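Homirgate Hand Tools

Home Shop Hand-held grippers Soft pads and spares Hire Contact

Hand-held gripper pair with ridged blue finger pads

Hire or buy, as a pair. Order code 381. Pads can be reordered on their own under code 702.

If you have ever tried to teach a machine to pick up something round and slippery, you will already know why we spend so much of our time fussing over finger pads (Karthikeyan Pai, who runs our workshop, has been known to talk about them right through lunch and well into the afternoon!). A hard, flat finger is fine for a box. Give it a tomato and you end up with either a tomato on the floor or a tomato you would rather not look at, and we have mopped up plenty of both over the years.

So the pair we send out comes with soft ridged pads already fitted, and we do urge people to try them on real fruit and veg from the first morning. Wooden blocks are tidy and they keep well, but they won't teach you much about how gently you need to close your hand. Go to the market, buy a mixed bag, tip it on a plate and have a go.
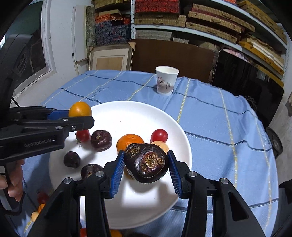 Purple tuber held between the ridged pads, with mandarin, cherry tomatoes and more tubers on the plate.

Small, firm, round things are a lovely place to start, as they show you very quickly whether your two fingers are meeting squarely. Bring the pads in on either side, close until you feel the ridges bite, and lift slowly. Once you can move a whole plateful without chasing anything across the table, go on to the softer pieces and ease off a little. Most people find their left hand lags behind their right for the first day or so, and that's perfectly normal.

What comes with it

Two grippers, one for each hand
Finger pads, fitted, plus a spare set
Carry case
Printed starter guide by Nimal Paul, with practice tasks for kitchen and table work

Looking after the pads

Fruit juice dries sticky, so wipe the ridges with a damp cloth when you finish and let them dry in the open air before the case is shut. Please don't use solvent on them. If a pad has gone shiny along the middle it wants changing, and it is a quick job with the small screwdriver in the lid.

Hire and delivery

Hire is by the week at 360, with carriage both ways included, and if you decide to keep your pair we take the first week off the price. The next hire sets leave us on 6th August. To put your name down, or simply to talk over what you are hoping to pick up, ring and ask for Satish Rai, who is always glad of a chat.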